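Jullonbridge Garment Care, Folding Station Guide
Section 6: Working beside the folding arms 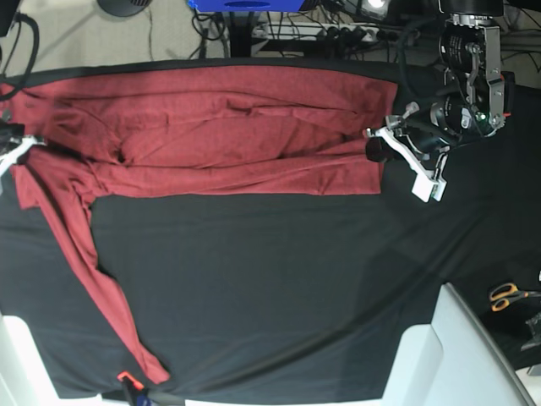 6.1 What changes in your work

Before the Wakow station came to the folding room, each person folded by hand for the whole shift. Now the two arms make the folds and you prepare, watch and correct. Your eyes are needed more than before and your wrists less. The person at the station is called the attendant in this guide. An attendant stays for 60 minutes and then changes with a colleague from packing.

6.2 Preparing the table

1. Spread the black cloth over the table and pull it smooth with the flat hand. Small wrinkles are allowed. A thick fold under the garment is not allowed.
2. Fasten the cloth at the edge with the orange clamp. Check that the clamp does not stand in the way of a sleeve.
3. Put scissors and other tools outside the folding area. Scissors may stay on the right side of the table, but never under the garment.
4. Push your chair back before you press Start.

Note: Cables on the carpet behind the table must stay where they are. If one has moved, tell the shift leader and do not pull it yourself.

6.3 Folding a long-sleeved shirt

1. Lay the shirt on the cloth and open both sleeves.
2. Choose "Long sleeve" on the Innes screen and press Start.
3. Take your hands away. The grippers hold the body of the shirt at opposite ends while it is made into a wide rectangle.
4. Watch the sleeves. It is normal that one sleeve lies loose and a little twisted on the cloth while the body is held.
5. When the lamp on the screen becomes white, look at the folded shirt. If it is good, press Accept. If it is not good, press Return and finish it by hand.

Caution: Do not straighten a sleeve while a gripper is closed on the fabric. Press Pause first and wait until both arms stand still.

Caution: Right and left are named from the side of the robot. If you stand opposite to it, the right gripper is at your left hand. Please say "robot right" or "robot left" when you call to a colleague.

6.4 Returned shirts

A returned shirt is not a mistake of the attendant. The number of returns is used only for adjusting the program and is not written in any personal record. If you have 12 returns in one shift, write this in the Grolledis log with the type of fabric, and continue by hand until the program was checked.

New attendants often want to help the arms too early. Let the fold come to its end, also when it looks crumpled in the middle.

6.5 Stopping the station

1. Press Pause and wait for the arms to open.
2. Remove the garment.
3. Turn the key to Off and hang it on the hook beside the door.

For error code 193, see Section 9.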